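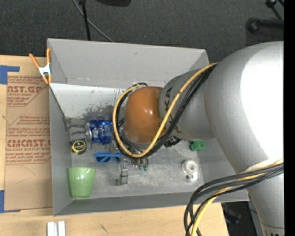

C'est quoi, l'inflation ?

Tu as peut-être déjà entendu un adulte soupirer devant un rayon de magasin : « Tout augmente ! » Il parlait sans le savoir, ou en le sachant très bien, de l'inflation. Le mot est un peu gonflé, comme un ballon, et ça tombe bien, parce qu'il vient d'un mot latin qui veut dire « gonfler ». Ce qui gonfle, ici, ce sont les prix.

Imaginons une petite ville, Davinham, avec sa rue en pente et sa boulangerie au coin. Naomi Mohamedi y achète un pain au chocolat tous les samedis (elle en garde toujours la moitié pour le goûter, mais passons). L'an dernier, elle donnait une pièce de 1 euro. Cette année, il lui faut 1 euro et 10 centimes. Le pain au chocolat n'a pas grandi, il n'y a pas plus de chocolat dedans, et pourtant il coûte plus cher.

Si seul le pain au chocolat augmente, on ne parle pas encore d'inflation. Il faut que beaucoup de prix montent à la fois : le pain, les chaussures, le ticket de bus, la coupe de cheveux, et que cela dure un bon moment.

Et pourquoi les prix montent-ils ? Il y a plusieurs raisons, qui aiment bien se mélanger. Parfois, ce qu'il faut pour fabriquer les choses devient plus cher. Le boulanger paie sa farine, son beurre et l'électricité de son four ; si tout cela augmente, il finit souvent par changer ses étiquettes. D'autres fois, beaucoup de gens veulent la même chose et il n'y en a pas assez pour tout le monde. Si toute l'école veut des billes et que le marchand n'en a plus que deux sachets, tu devines la suite !

Comment la mesure-t-on ? Des gens très patients relèvent les prix d'une longue liste de produits, puis recommencent plus tard et comparent. Si un panier de courses coûtait 100 euros et qu'il en coûte maintenant 102, l'inflation est de 2 %.

Un peu d'inflation, c'est habituel. Quand elle va trop vite, c'est plus embêtant : avec le même argent de poche, on achète moins de choses. Voilà pourquoi les parents espèrent que leur salaire augmentera aussi.

Demande donc à tes grands-parents combien coûtait une baguette quand ils avaient ton âge. Prévois du temps, ils risquent d'avoir beaucoup à raconter.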